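Keeping the bagging bench going

I have looked after the same recording bench since April, and I've been meaning to write down how it is set up before I forget which parts were there when I got it and which parts are my own doing. We call it Niren, after the arm that will be trained on what we record there. The arm itself is in another room and Tien-fu Leung has charge of it. My end is the table, the tracked gloves, the gripper tool with its camera, and everything that plugs into them.

The job at the moment is shopping: things go from a basket into a bag, or out of a bag and into a basket, and there's a barcode scanner on the table for the checkout version. A session is 20 minutes. Then the gloves come off, I look them over, and either they go back on or they go to my desk.

Most of the faults are dull. When I took over, the gripper tool was the worst of it. Its camera sits in a clamp with one screw, and if the screw backs off even slightly the lens tips down. You don't notice while you are using it. You notice in the evening, when the recordings from the start of the day have plenty of background in them and the later ones are nearly all table. I tried thread lock, which held, but then the screw head rounded off when I had to get the camera out to clean it. Now it has a new screw, a spring washer and a line of paint pen across the head and the clamp. If the line is broken, the screw has moved. Checking it takes a second and I do it whenever I pick the tool up.

After that comes the lens. Thin plastic bags are terrible for it. They get up against the glass and leave a smear, and the smear turns every ceiling light into a streak. I use the cloth from an old pair of glasses and nothing else. Somebody used a surface wipe on it once and it took me most of a morning to get the haze off.

The last thing on the tool is focus. Ours is fixed, set at 300 mm, and it had been knocked a long way short of that when I first checked. I reset it against a printed bottle, something with big lettering and small lettering together, and looked at the result on the monitor at full size.

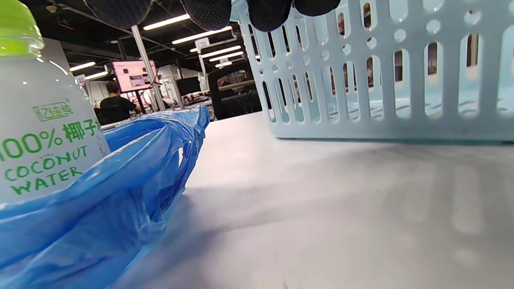

Chun-yin Chuang thinks I should stop resetting the focus by eye altogether and put a printed chart on a block at the right distance, so that whoever is on shift can do it and get the same answer. Bottles are curved, the print wraps away from you, and two people will choose two different letters to judge by.

Fair enough. I have made the block. It's an offcut with a chart glued to one face, and it lives in the drawer with the paint pen. The first try was no good, as the glue made the paper ripple, so the second one has the chart mounted on card.

The gloves are a different sort of work. Each hand has a controller strapped to the back of it and a tracking ring that loops around the outside, and the fabric underneath does all the holding. When the fabric stretches, the controller slides towards the knuckles and the recorded hand ends up slightly in front of the real one. For a hard object you might get away with that. For a bag you can't. Pulling one straight between two hands is mostly in the fingertips, and if the offset is wrong the recorded fingers are pinching at air.

I used to tighten the straps to make up for it. That was a mistake. Ignacio Alarcón wore them for a whole Wednesday like that and had marks on his hands at teatime, and the drift was no better. What works is swapping the fabric sooner. A pair now gets 9 sessions and then goes in the bin, whatever it looks like. I write the tally on a bit of tape inside the cuff.

Before each session whoever is wearing them does a short check. Hands flat on the table, then fists, then hold something soft stretched out level and keep still while I watch the trace. If the two hands agree on the height of the table we start. If they don't, I reseat the controllers and we go again. It's quicker than it sounds.
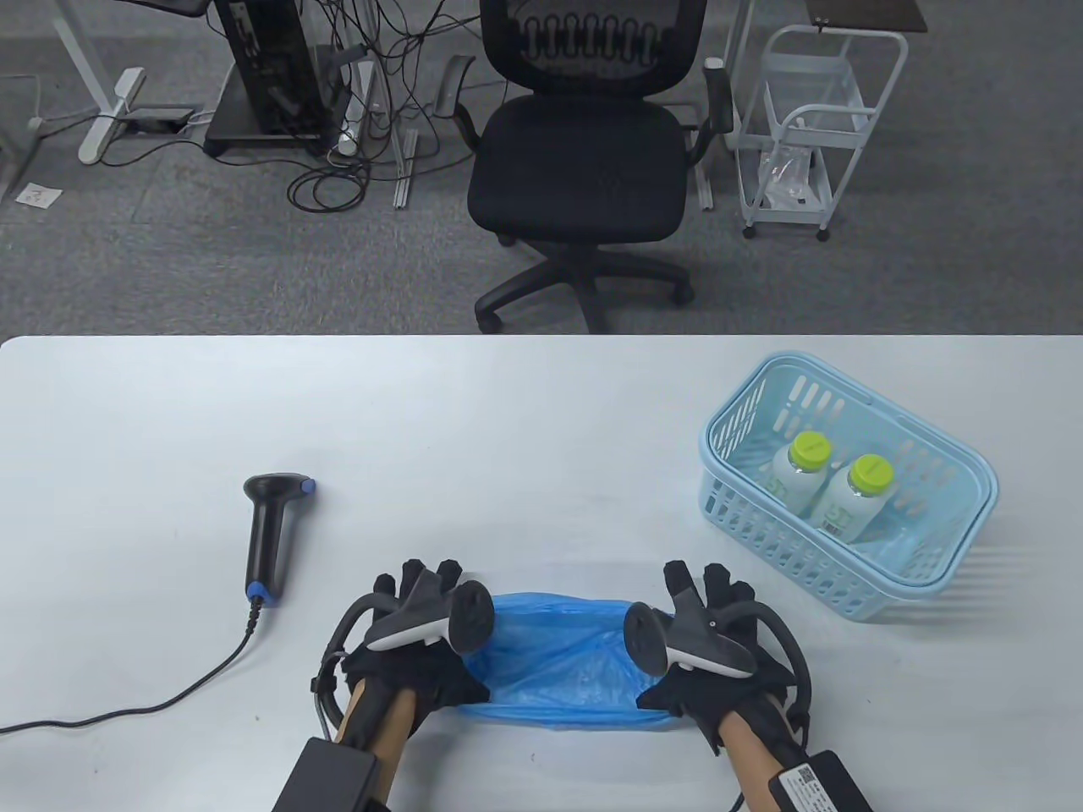

Wrist packs and cables

The packs on the wrists are where I lost the most time. They are heavy for their size, and on a loose strap they swing round to the underside and knock the table edge. Every knock went into the recording as a little jump, and for a good while I was blaming the tracking. I moved them further up the forearm and the jumps stopped, but then the cable was too short and tugged at the glove whenever the wearer reached across to the basket. So they are back near the wrist on a wider strap, with a rubbery backing cut from a drawer liner.

Cables I treat as consumables. The thin one gets bent at the same spot every time a glove comes off, and sooner or later it goes intermittent, which is far worse than it simply dying. I replace it at 300 hours and don't wait for trouble. Old ones get a knot tied in them so that they can't wander back into the spares box. Pui-shan Tsai found one in there last month without a knot, and I'm fairly sure that one was me.

The scanner lead is coiled and pulls back on itself, so I like it coming off the left side of the table, away from the basket. Run it the other way and it catches the bag.

Still on my list: a better way to hang the gloves up between sessions, labels on the chargers, and a proper spare clamp for the camera. Tien-fu has offered to print me one if I send him the measurements, and I'll do that once I've found the calipers.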